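Report from the open day at the Endarard paint works, Rondance, June

I had wanted to see this factory since we moved into our apartment and I spent a whole winter thinking about the color of one corridor. The Endarard works opens its doors to the public once a year. My cousin Naa Osei lives near Rondance and she sent me the notice with the words "you must come, you are the only person I know who will enjoy this."

We are at present choosing colors again, for the living room this time, and my head was full of beige and gray when I took the train.
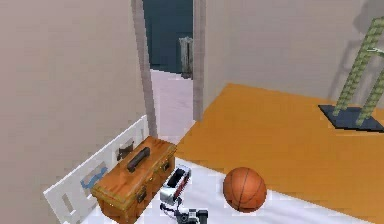
Two rendered views: the taupe wall beside the doorway, then the plain mauve-gray one with orange in the lower corner.

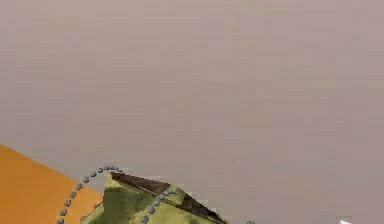 The factory stands on the far side of the river, and from the station one can walk there in less than half an hour. I recommend the walk only in good shoes. The path along the water is pretty, but after the bridge it becomes gravel and then, for a short piece, mud. There is also a bus, and Naa took it and arrived with clean feet.

At the gate they gave us paper coats, protective glasses and a sticker with our group number. Ours was group 4. The guide was Nana Acheampong, who has worked in the mixing hall for many years and now trains the new people. He spoke loudly and clearly, which I was thankful for, as the fans in that building never stop and my English gets weaker when there is noise.

**The raw materials store**

We began in the store, where the powders are kept in sacks on high shelves. I had imagined bright colors everywhere. Most of the sacks contain white or nearly white material: chalk, clay, and the white pigment which gives the paint its covering power. The colored pigments take up one short aisle at the end. There Mr. Acheampong let us look into an open tub of iron red. He said that a spoon of it on the floor will be found on people's socks for a week.

The earth pigments were my favorite. Ocher, umber and sienna are dug out of the ground, washed, dried and ground fine, and one delivery is a little different from the next. The laboratory has to correct for this every time.

**The mixing hall**

The largest vessel in the hall holds 2000 liters. We could stand on a platform and look down through a window in the lid while a white base was being stirred. It moves slowly and makes a thick fold around the shaft, like yogurt. The stage before this is called dispersion. A toothed disk turns at high speed and breaks the lumps of powder apart, and if this is done badly, no later step can repair it. A boy in our group asked what happens if someone falls in. Mr. Acheampong answered very seriously that the lid is locked and the motor cannot start with the lid open, and he showed us the switch.

The hall smelled much less than I expected. They make almost only water-based paint now. The solvent products are in a separate building that is closed to visitors.

**The color laboratory**

For me this was the best part and I would have liked to stay the whole day. The room has gray walls and no windows, so that nothing disturbs the eye. On the bench there is a cabinet with different lamps inside, and the technician laid two painted cards in it. Under the first lamp they were the same beige. She changed the lamp, and one card became pink and the other one went toward green. The people around me made a sound together. The word for this is metamerism, and I wrote it on my hand.

I understood then what happened with our corridor. I had chosen the color in the shop, under the shop's tubes, and at home we have a warm bulb and no daylight at all. The technician told me to paint a large piece of cardboard with two coats and carry it from wall to wall, and to look at it in the morning and again at night. She also said that a gray is never only gray. It has always some other color hiding in it, and a big wall will bring this out much stronger than a small card does.

They have a line of quiet colors with the name Sethi, and I took home the fan of samples. The names of the shades are a little silly (one is called "Patient"), but the colors are beautiful.

**Trying it ourselves**

In a tent behind the packing hall, visitors could tint a small pot. You choose a recipe and the technician lets you press the syringe yourself. I wanted a soft clay color and put in too much black. One drop more was enough to kill it. Naa made a very good yellow at her first try and was not modest about it.

**Practical information**

- The tours start at 10 in the morning and the last one leaves at 3. Each takes around 2 hours.
- Children are admitted from the age of 6. Small ones can stay in the tent, where there is finger paint.
- Entrance is free. You must put your name on the list at the gate, and it fills quickly after lunch.
- Bags go in the lockers. Photographs are not allowed in the mixing hall or the laboratory.
- The canteen was open and served a lentil stew and apple cake. The stew was finished when we came, so I can only report on the cake, which was dry.
- The factory shop sells returned cans at a low price. Check the lid for the dot of color before you pay.

**After the visit**

We went back over the bridge and sat in the Zallent, a small café by the landing place, with the sample fan open between the cups. Naa is for a warm taupe in our living room. I was leaning to something with more red in it, but by the window there it looked like old ham, and I closed the fan again. My husband has asked only that the ceiling remains white.

I bought one can of white base and two small tinters. The can was heavy and I took the bus to the station.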